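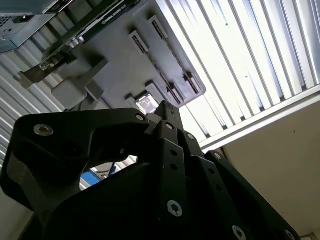 Home Ask Browse Tags Sign in

Old desktop from my aunt: fix it up, sell it, or let it hold the closet door open?

Posted 29 March 2024 by Daranee Somboon

My aunt moved to a smaller place last August and I came home with her old tower, a Hedden, which has been sitting in my hall closet ever since. It powers on. It gets as far as a black screen with a blinking cursor and then thinks about its life. She wants to know if her photos are still on there, and my brother-in-law wants it for his kid's homework. The repair place at the mall quoted me 196 dollars before anyone had touched it. I can use a screwdriver and I own one. Is this worth a weekend, or am I about to turn a computer into a box of computer?

Prapai Rungrueang

Forget the computer for a minute and get the photos. They live on the drive, and the drive comes out of most towers with four screws and a little swearing. Buy a USB adapter for it (make sure it's the kind with its own power brick if the drive is the big 3.5 inch size), plug it into whatever you're using now, and copy everything before you try anything clever.

Unplug the tower first and hold the power button in for a few seconds. Touch bare metal on the case before you touch anything green.

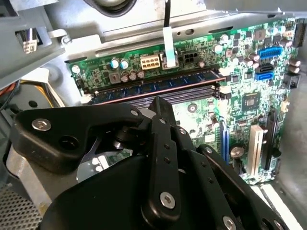
A blinking cursor on a black screen very often means it can't find anything to start from. That could be a dying drive, a loose cable, or a dead clock battery that has made it forget which drive to look at. The battery is a coin cell and costs less than a sandwich. Push both ends of the drive cable in firmly, swap the battery, check the boot order, try again. If it still sulks after that, I'd put the 196 toward something newer.

Pornthip Tanasarn

just sell it lol. got 40 bucks for mine and the guy didn't even want the cord

Duangjai Ruangrit

Don't sell it with the drive in, please, whatever Pornthip got for hers.

I agree with Prapai on the order of things. One addition: leave the processor alone. People online will tell you to take it out and put on fresh paste, and for a blinking cursor that's like changing your tires when you can't find the keys. The pins in these sockets bend if you look at them with intent. I bent 2 on an Ongart board and spent an evening with a sewing needle and a magnifying glass, learning new words. 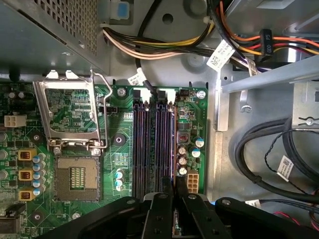
Processor socket with the load plate open.

For homework, more memory and a small solid state drive will do more than anything else you could buy. Check what the board takes before you order. And label the screws, the ones for the case and the ones for the drive are never quite the same.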